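Teaching an arm to notice its own mistakes

The robotics group at Rundmont has spent most of the past year on a problem that sounds small. When a robot arm is taught a task by watching recordings of people steering it, it tends to do well until something goes slightly wrong. After that it often keeps going as if nothing had happened.

The researcher who leads the project agreed to talk about the group's latest result, which concerns a training method they call Latent. We spoke for an hour in the lab, before the afternoon runs started.

"The name is lazy," she said. "We had a folder called latent, and then we had a method in the folder, and people started saying it in meetings. By the time we wrote it up it was too late to change."

The method starts with demonstrations. A person controls the arm and moves objects between plates while the cameras record. For this study the group collected 900 demonstrations over 14 sessions, all of them with toy fruit and plastic dishes or similar items bought at ordinary stores. Most groups would train directly on that set. At Rundmont, they first sort the recordings by what the operator was correcting for.

"People make small corrections all the time when they drive the arm," she said. "They come in a bit too far left, they stop, they back up, they try again. For years we threw those out. We told operators to do it over if it wasn't clean."

The idea to keep them came from a bad week in September. One of the operators was new and his recordings were full of hesitations. The group was short on data and used them anyway. The policy trained on his sessions was slower than the others but recovered from missed grasps more often.

"I assumed it was a bug in the scoring," she said. "I spent two days looking for it."

Latent adds a second, smaller network that looks at the arm's recent motion and the camera view and estimates how far the current attempt has drifted from a normal one. The main policy gets that estimate as an extra input. When the number goes up, the arm is more likely to open its fingers, lift and approach again. The second network is trained only on the stretches where an operator was correcting, with the start and end of each stretch marked by hand.

Marking them was the slowest part of the work. Two people did it over a month and disagreed often at first. "One person would say the correction starts when the arm slows down. The other would say it starts when the arm changes direction. We wrote a page of rules and it got better, but I would not say it's solved."

In the main test, the arm had to pick up a piece of fruit and place it on the other plate. Testers nudged the object during the approach in every trial. With the standard method, the arm finished 9 of 80 trials. She did not want to lean too hard on that figure — the nudges were large, and the baseline was never trained for them. With Latent the arm finished more than half.

The setup is kept plain on purpose. Cloth on the table and a curtain behind it keep the background from changing between sessions, and the same lamps stay on all day. 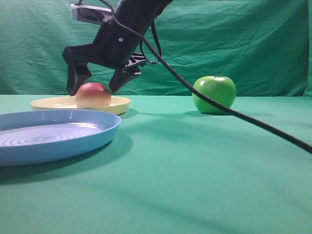

The gripper over a red apple on the yellow plate, with a green apple on the cloth to the right.

She is careful about what the result covers. All of the trials used one arm and one table, and the objects were firm. Soft or slippery things were left out. The method also has a habit the group has not fixed: sometimes the drift estimate rises for no clear reason, and the arm backs away from a grasp that was fine.

"It gets nervous. You watch it let go of something it already had," she said. "We think the cable shadows are part of it, but I can't prove that yet."

A second lab, at Bruden, is now running the same code on a different arm with its own operators. The groups compare notes once a month. The early runs there have been mixed, mostly over camera placement, and she expects the hand marking will have to be redone from scratch for each new machine.

A grant from the Eglītis fund covers the next stage, which will try to find the corrections automatically. She would also like to test with operators who have never used the arm before.

"Experienced people hide their mistakes," she said. "They fix them so fast you can't see where the fix is. For this I want people who are bad at it."

Contact the editors | © Rundmont Research News. All rights reserved. | Back to top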